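Chapter 4
Collecting Examples by Hand

A robot that learns from examples can only be as good as the examples it is given. In this chapter we follow one small job, picking up an object from a table, from the first recording to a finished training set. The recordings come from a hand-held gripper with a camera mounted on it.
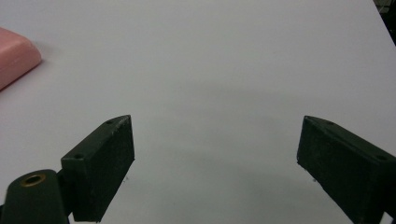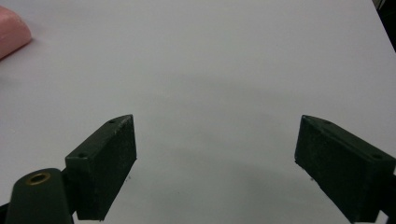 Jaws open in all three views, nothing held between them.
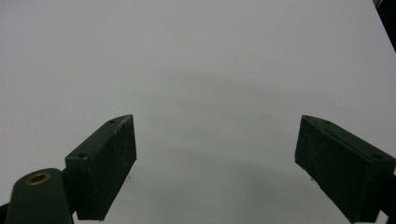
How many examples does a simple pick-up task need?

For one object on one table, roughly 500 is a fair starting point. The Costik set used in the exercises has 1,000, recorded by Tamara Bratu and split evenly between two tables. Adding more recordings of the same motion helps less than changing where the object lies - a point we return to in Section 4.

Each recording is stored as a series of camera views, with the width of the jaws saved alongside every view. The learning system is trained to predict the next movement from the views that came before it. Section 1 covers how to start and stop a recording so that the two streams stay matched in time.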